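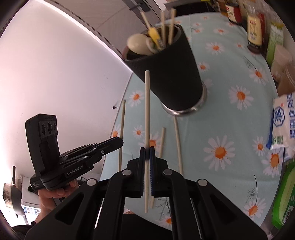
Can a robot put away chopsticks yet?

Posted by Jonalyn Ocampo in Home Gadgets

I'm completely hooked on home robot videos! My kitchen chore is small: pick loose chopsticks up off the table and stand them in the utensil holder. We rent out a lunch room at Plasadero and I do this every Monday until my eyes cross. Is there a machine that can do it, or am I dreaming?

Efren Cabrera
Dreaming a little, but it's getting close! Thin round sticks are mean. They roll, they lie flat so there's hardly anything to grab, and then you have to turn them upright and get them past whatever is already in the holder. Ribbed padding on the jaws helps with the slipping. I tried 300 pickups with a small desktop arm at home and 256 held. Getting them into the holder was a lot worse, and a patterned tablecloth threw my camera off until I changed the lighting.

Solène Hervieu
no. get a drawer

Rosalinda Enriquez
Efren, 256 is great! Did you grab near the middle or the thick end? Mine swing if I go too close to the tip. I'm up to 18 in a row on a plain cloth and I did a little dance.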